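Rorkusa opens simulated grasping set to outside labs

8/30/18 - Rorkusa has released the first part of Plorport, a collection of simulated manipulation runs recorded for training grasping policies. The release holds 1000 episodes, all driven by human operators through a desktop controller and rendered from a view fixed behind the gripper fingers.

Episodes take place in generated rooms. Objects are drawn at random from a shared library and placed on a counter, often crowded together, so a toy rocket can end up against a plate, an apple and a pixelated pickaxe. 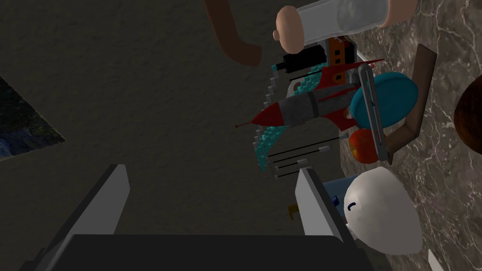 Operators are given one target object per episode and have to pick it out of whatever surrounds it. Failed attempts stay in the set and carry their own label. "We threw failures out at first and the policy got worse at recovering," said Severino Arroyo, who runs data collection at Rorkusa. "It had never been shown a bad approach."

Of the released episodes, 174 include segments where the gripper is turned away from the work surface. Arroyo's group kept these as well - a policy that has only seen countertops tends to drift when a wall or a window fills the view. The segments are tagged and can be filtered out at load time.

Two outside groups, Tănase and Vitetti, had early access and reported timing errors between the joint readings and the rendered views. Both errors were corrected before release.
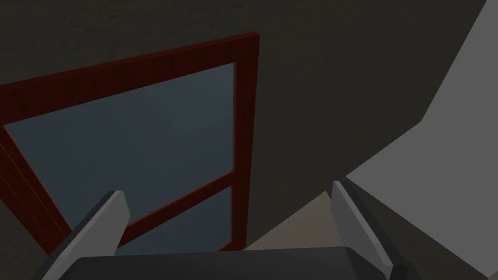
Next release

A second part is planned for November. It will add drawer and door tasks, with the file format unchanged.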